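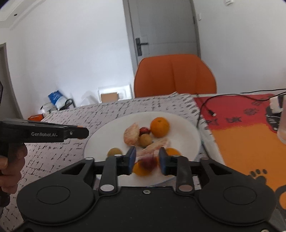 Bench notes, 03/01/2025

Back on the fruit leather drying this morning, and I want to get all of it down before I forget which tray was which (again). The last batch was the one with the hard brown rim and the sticky middle, and I've been blaming the puree for it. I don't think it's the puree anymore. I think it's the trays, or the way the air goes over the trays, and I should have looked at that in the first place instead of fussing with lemon juice for two weeks.

So, today's setup. One batch of strawberry and apple, 2000 g of puree after straining, split over the 8 trays in the Tiso cabinet. That comes out to a thin pour, thinner than I like, but it spreads nicely if you tilt the tray and leave the spatula out of it. The spatula always drags a thick ridge to one end. I cooked the apple first and added the strawberry raw at the end, same as before, no sugar. The apple brings enough pectin to hold everything together, and I like the color better when the berries don't sit on the heat.

I swapped the sheets too. The old ones have gone wavy and the puree pools in the dips, so half of every tray was the new Trernix liner and the other half was plain parchment. I marked the parchment side with pencil on the corner. Don't use the marker, it came through last time and I had to toss a strip.

First check: edges setting, middle shiny and loose, no surprise. Second check is where it got interesting! The trays on the bottom were well ahead of the ones on top, and the back edge of every single tray was ahead of the front. The fan is at the back, so fine, I can believe the front-to-back part. The top-to-bottom part I don't have a good story for. I had it in my head that the top would run warmer. Maybe the door seal leaks up there? I held a strip of tissue along the seam and it fluttered near the upper hinge, not much, but it moved. I folded a dish towel over that corner and left it, which is not a repair, so please nobody treat it as one.

After that I turned every tray front to back and swapped the upper half of the stack with the lower half. It's a pain with wet trays and I got puree on my sleeve, but by the next check they'd evened out a lot. I should have been doing this from the start. The Sestness manual for the other cabinet says to rotate halfway through and I always skipped over that line.

Liner results, such as they are:

Trernix side peels clean while still warm, and peels clean cold too. It leaves a very smooth, glassy face on the underside, almost too shiny. The parchment side peels fine cold but tears if you try it warm, and it picks up all the little wrinkles. I do like the look of the matte finish. For rolling, the parchment wins, you just cut it and roll the whole thing up together. For cutting into squares I'd go with the liner every time.

Texture is good on six of the trays. The other 2 (the ones that started out on the very bottom) have a rim I'd call leathery in the bad sense. I trimmed 25 mm off the back edge of each and the rest is perfectly usable. The trimmings went in a jar - they're nice in oatmeal, help yourselves, the jar is on the shelf over the sink.

Taste: tart, tarter than the puree, as always. I thought the apple took over a bit. Next time more strawberry, or a sharper apple and less of it. I'm leaving sugar alone until the drying is sorted out, otherwise I'll be changing everything at once and learning nothing, and I've done that enough already.

Still to do:
- order a length of door gasket (Radulović had the right profile last time, part number is taped inside the parts drawer)
- put an oven thermometer on the top shelf and another on the bottom, empty cabinet, and write the readings down
- rerun the same recipe with the rotation and no towel
- scrub the pencil marks off the trays, they wandered
- find out who has the good strainer

The squares are wrapped and in the tin, with the tray position written on each packet. I'd like to leave them alone until the end of March and see if the shiny side goes sticky. Please don't eat the ones from the top tray, that's my best comparison.

Filed under: Workshop notebook / Drying and preserving

Recent entries
Cleaning the Tiso fan cover
Apple puree, cooked or raw?
Why the pear batch cracked
Jar lids: which ones to keep
Sharpening the small paring knives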